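How do I stop artificial flowers fading and collecting dust?

Asked September 5, 2023

I look after the table displays at a guest house in Kelach. Red silk-type stems facing the south window go pink by January. Is there a spray that prevents this, and how should they be cleaned?
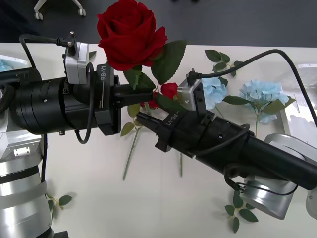 Large red rose, artificial.

Answer by Graham Ashworth

UV sprays slow fading but do not stop it. Apply 2 light coats, 20 cm from the bloom, and leave 4 hours between them. Test a leaf first, as some dyes run. Reds usually fade sooner than greens.

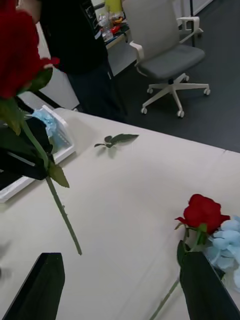
For dust, use a hairdryer on the cool setting, working from the centre of the bloom outwards. Washing is a last resort. Wire stems rust at the cut end if they are left standing in water.

Answer by Planton

Swap them every 15 weeks and keep the spares in a dark box. Never bothered with sprays.

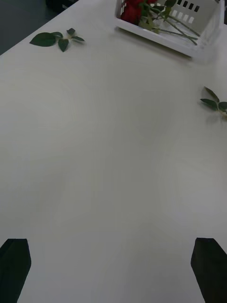 Residue from the spray is the other thing to watch. It settles on whatever is underneath and goes tacky. A matte white tabletop with faint swirl patterns like this one should be covered with newspaper before you start. Drostel wipes took it off mine, mostly.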